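# Deposit

The return station at Rodham accepted three classes of container: clear, green and other. Imelda Baluyot had written the acceptance procedure in June, and by the time the station opened she had revised it 11 times. The current revision ran to 14 pages. It specified the height of the table, the width of the intake slot and the angle at which a bottle was to be held during inspection. It did not specify what an inspector should do when a bottle was the right color, the right size and wrong.

She worked at a desk behind the inspection table, in a room that had been the ticket office of a ferry company. The window still had its brass tray. People pushed bottles through the slot beside it and waited for tokens, which were stamped with an S for Saludo, the company that held the contract. One token was worth one bottle. Twenty bought a loaf at the shop across the road, if the loaf was from the day before.

## 1. Receipt

The bottle in question came through at 4:40 in the afternoon, between two clear ones. The inspector on duty was Luler. He had been at the station for 2 weeks and did everything in the order the procedure gave it.

He placed the two clear bottles in the clear bin and logged them. He picked up the green one, put it down, and picked it up again.

"Weight's off," he said.

"High or low?"

"Low."

A 500 ml bottle, empty and capped, had a listed weight and a listed tolerance. Imelda brought up the reading from the scale under the intake slot. The bottle was under the lower limit by more than the weight of the cap. She asked him to remove the cap, and he tried, and it did not turn.

"Seized," he said.

"Write seized."

He wrote it.

## 2. Interview

Section 2 of the procedure allowed the inspector to question the depositor. The depositor was a woman in a long raincoat with a bag over each arm. She had already received tokens for the two clear bottles and was holding them in her fist.

"Where did the green one come from?" Imelda asked through the window.

"My father's shed."

"Was there anything in it?"

"Not for a long time."

"Do you know how long?"

The woman thought about it. She said her father had worked the Wornilitz crossing until the boats stopped, and that on the last run each of the crew had taken something off the boat. The mate took the clock. The engineer took a gauge. Her father filled a bottle with air from the wheelhouse, closed it, and carried it home under his coat. He had shown it to her when she was small, and she had asked him how he knew it was full.

"What did he say?"

"He said to squeeze it."

Imelda entered this under Remarks. The field accepted 60 characters, so she entered *depositor states contents: air, wheelhouse*. The form asked for the origin of the contents and she put Wornilitz. It asked whether the contents were hazardous and she put no. Then it returned her to the first page, because a container with contents could not be accepted as empty, and a container accepted as empty could not have contents.

She cleared the form and started again. The result was the same.

"Do you want it back?" she asked.

"I've got both sheds to clear by tonight," the woman said. "I'd like the token."

## 3. Inspection

Luler had not put the bottle down. The procedure called for a visual check of the body, the label area and the neck, in that order, with the base toward the table. He had the base toward the table. He had completed the body and the label area and was some time into the neck.

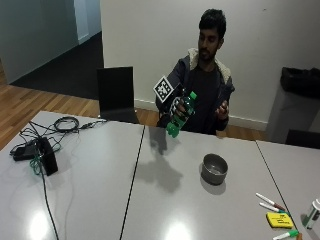

## 4. Disposition

"Anything?" Imelda said.

"No cracks."

"Does it squeeze?"

He pressed the side with his thumb. The wall gave a little and came back.

"It's full," he said.

She printed a rejection slip, which closed the record, and took a token out of her own pocket and put it in the brass tray. The woman added it to the other two and went out with her bags. From the window Imelda could see her cross the road to the shop, read the price card and keep walking.

The rejects bin was emptied at six. At 5:50 Luler carried it to the door, came back, and set the green bottle on the shelf over Imelda's desk, next to the binder. She opened the binder to the last page and wrote *Revision 12* at the top - then left the line under it blank and locked the window for the night.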